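Hum from pedal chain only when delay and fuzz share a supply

Posted by Markos Manolakis

I have a six-pedal board: tuner, Cloretti fuzz, overdrive, Karnmont analog delay, tremolo, reverb. The amp is a tube combo. With everything on one daisy chain I get a steady whine behind the note, and it rises in pitch when I shorten the delay time. Take the delay off the chain and run it from a battery and the whine stops. The fuzz is the older PNP version with positive ground. It is currently on its own battery.

Two things I want to know. Is the delay clock getting into the other pedals through the supply, or through the audio path? And can the fuzz go on the same supply as the rest?

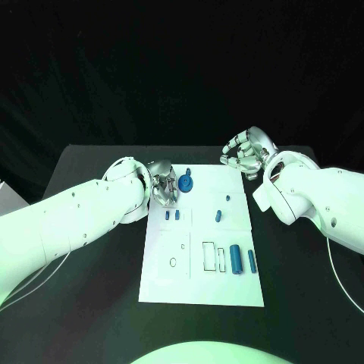
Drustside Guitar Club, Effects and Amps

Miloslav Šimek

It's the supply. A bucket brigade delay has a clock oscillator, and the clock frequency goes up as you shorten the delay time, so a whine that tracks the knob is clock noise or a product of it. Your battery test rules out the audio path, as the cables were the same both times.

Get a supply with isolated outputs. "Isolated" should mean a separate transformer winding or converter per output. Some cheap units print the word on the box and still share one ground. Check with a meter, supply unplugged and no pedals attached: sleeve to sleeve between two outputs should read open. If it reads near zero, it's a daisy chain in a case.

Do not put the PNP fuzz on the chain. Positive ground on a shared negative ground supply is a dead short. On a properly isolated output it is fine, with a polarity reversing cable if the jack needs one.

Add up your current draw as well. My analog delay wants 80 mA and was on a weaker output for a year. It worked, with less headroom.

Paora Dunstan

Had this with a different delay. Moved it to the end of the chain and it got quieter but didn't go away. Ended up buying a Kontogiannis supply, no noise now. Didn't measure anything.

Makis Mitsotakis-Vlachou

Just use batteries, they sound better in a fuzz anyway.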